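List archive | Threads | Authors | Search | Log in

Filed under: Indie Authors, Launches & Readings

Re: Anyone done a joint launch with another author?

From: Leonie Weidemann
Friday, November 22, 2024

Hakim Tambunan wrote:
> My second novella comes out in February and Izzati Pillai has asked
> if I want to share a launch with her. Same press, very different
> books (hers is a ghost story, mine is mostly people arguing on a
> ferry). Has anyone here done one of these? Did you split the
> reading time evenly? And how many copies did you bring? I have no
> idea what's normal and the bookstore just says "whatever you like."

Hi Hakim, hi all,

Yes! Elsa Magnusson and I did one for Drasuvard (mine) and The Plola Letters (hers), at the bookstore in Flilthorpe, and I'd do it again tomorrow. Congratulations, by the way. I loved your first one and I've been waiting for the ferry book since you read us that bit with the thermos.

Reading time first. We said fifteen minutes each and I ran over, of course, because I'd picked a chapter with three voices in it and I do the voices. Elsa was very nice about it. If you're reading second, pick something short and funny. If you're reading first, please, please time it out loud at home, standing up, with a glass of water next to you. Reading it in your head doesn't count, I was off by a mile.

Copies: I brought 33 and sold most of them, Elsa brought more and took a box home. But half her family lives in Tapia and had bought the ebook already, so don't go by that. The store took its usual cut on both. Do ask whether they want to ring up the sales themselves or have you do it, we hadn't asked and there was a slightly awkward shuffle at the register.
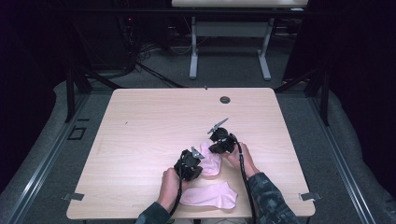 At the table, both hands full.

The different-books thing worried me too and it was fine. Her readers are historical people and mine mostly want maps and bad weather, and they were perfectly happy to sit through each other. I got two emails the week after from people who'd come for Elsa and gone home with mine, which made my whole month. A ghost story and a ferry sound like a lovely evening to me!

What I would do differently is the Q&A. We had Selvaraj Rathnayake asking the questions, and he was wonderful, but he'd only had time to finish one of the books (hers) and you could sort of tell. So get advance copies to whoever's hosting as early as the press will let you. Paper ones if they'll do it. Also agree beforehand who answers the "where do you get your ideas" one, or you'll both start talking and then both stop.

Oh, and bookmarks. I ordered 300 because the price per bookmark kept going down the more I clicked, and I am still finding them in coat pockets. Elsa's had a typo in the web address. Get fewer and check them twice.

The signing line was my favorite part. People who buy both books want you side by side so they don't have to queue up again, and you get to chat while the other one is writing. Bring two pens each. I write "for" and then the name and then panic, so I now have a line ready for every book, and I can send you mine if you want something to steal.

Does Izzati have a date in mind yet? I'm away the first week of February but I'd drive over for this.

Leonie

P.S. The newsletter draft is at 1,001 words and it's supposed to be half that, so if I owe you an email, that's where I am.

2 replies | Share this thread | Previous in thread | Next in thread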